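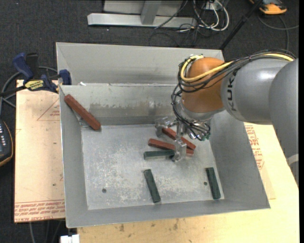

From: Jelle Cuypers
To: Dovthorpe manipulation list
Date: 27/05/2025
Subject: Re: Re: Bin picking numbers, new pose scoring

Hi all,

Thanks for the questions, and sorry for the slow answer, I had to rerun a couple of things before I could trust my own spreadsheet. I've left the earlier message in below so I can go through it bit by bit.

> I read the Praron note twice and I'm still not sure what
> changed. Is this a new grasp planner, or the old Onden one
> with a different ranking on top?

The old one with a different ranking on top! Onden still proposes the grasps exactly like it did before. Praron only looks at the list and sorts it again. The old score cared about how well the fingers fit the block and that was pretty much it. Mine also asks how much room the far finger has on its way down, and how close the wrist gets to a bin wall. So a grasp that looks great on the block but needs the finger squeezed between two neighbors drops down the list, and we go for the green one out in the open first.

> What exactly counts as a failure in your table? And how
> many picks is this, please? The note only gives a percentage.

Fair, I should have put the raw counts in. It's 1152 pick attempts, with 6 blocks in the bin at the start of each round. The arm gets one try per plan, and if the block isn't held when it clears the rim, that's a failure, whatever the cause. We had 197 failures in total. I know the old table left out planner timeouts, but I counted them this time, so please don't put the two tables side by side.

> My guess is that blocks lying against the walls are most of
> the trouble. They always were for us.

You're right, and I'd go further - the really nasty ones are the blocks propped up in a corner with one end high on the slope. The fingers want to come in square to the block, and then the wrist has nowhere to go. The new score knows these are bad and leaves them for last, which helps the early picks a lot and does nothing at all for the final one. You still have to get it out somehow. I've been trying a small nudge toward the middle of the floor before grasping, but I have no numbers I'd want to share yet.

> Does color matter? Prins thought the dark parts were
> hurting the depth data.

I don't see it in the failures, but I haven't checked the depth images themselves, so I wouldn't call that settled. If Prins still has the script for comparing the two colors I'd love a copy. The scratches on the bin floor bother me more. Every so often the segmentation glues a worn patch onto the end of a block and the planner then thinks the block is longer than it is.

> Last thing, how slow is it?

The sorting itself takes 20 ms on the lab desktop, so next to the arm motion you won't notice it. The clearance check was much worse until I stopped running it on every single candidate and kept it to the ones near the top.

I'll push the config files once I've cleaned out my hard-coded paths (there are many, don't look). If anybody wants to try this with a shallower bin, please write to me first, the wall angle is set in two different places and they have to match.

Cheers,
Jelle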